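Workshop > Tips > Small parts storage

I used to keep spare computer parts in a cookie tin, all jumbled together – terrible idea! Now everything gets its own pocket in a molded tray, and I hold the chips by the edges when I drop them in.

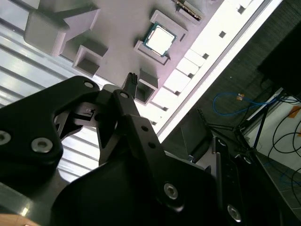 Anddale Repair Club – Parts Bench

A processor should sit square in its pocket, metal side up. If it rocks, lift it out and try again (don't push!). I leave a pocket or two free for whatever turns up next.

We use cookies to remember your settings. OK

Recent tips
Sorting 355 screws in one evening
Labels that stay stuck
5 uses for old egg cartons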